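Girlow evening courses to move to Skandberg Building in May

Girlow Adult Learning Service has confirmed that its evening programme will transfer to the Skandberg Building in May, following the end of the lease on its present rooms in Kusuma Street. Courses already under way will continue without a break and learners will not need to enrol again.

The service recorded 1,648 enrolments across its evening and weekend courses last year, the highest figure since the programme was reorganised. Demand was strongest for bookkeeping, English for speakers of other languages and household repairs, all of which had waiting lists by the second term.

Under the new arrangements, teaching will take place on two floors of the Skandberg Building. Languages and office skills will be taught on the first floor, while practical subjects will use the larger rooms at ground level. The building has step-free access from the car park and a lift to the upper floor. Evening classes will begin at 7 pm, half an hour later than at present, a change requested by learners who travel from outside the town.

Hafiz Tuhumury, Head of Adult Learning, said: "The rooms in Kusuma Street have served us well, but several of our courses have outgrown them. The move allows us to offer places to people who have been waiting since the autumn, and to keep fees at their current level for the coming year."

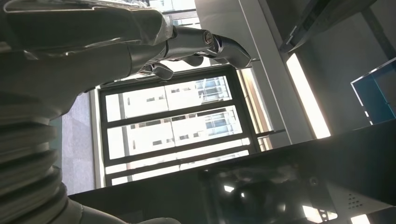 A jointed metallic hand and the ribbed section of an arm.

Fees for standard courses will remain unchanged until the end of the next academic year. Learners receiving certain benefits will continue to pay the reduced rate, and those under the age of 19 should speak to the enrolment office before applying. Class sizes will be limited to 30 for lectures and to smaller numbers for practical subjects, where the limit is set by the tutor.

The library collection will also transfer, although borrowing will be suspended for two weeks while the stock is moved. Items on loan during this period will be renewed automatically – no fines will be charged.

Parking at the Skandberg Building is free after 6 pm. The Morix Road bus stop is a short walk from the main entrance, and cycle stands are provided beside the car park.

A full list of courses, with room numbers, will be sent to all current learners before the move. Printed copies may be collected from the enrolment office in Kusuma Street during normal opening hours.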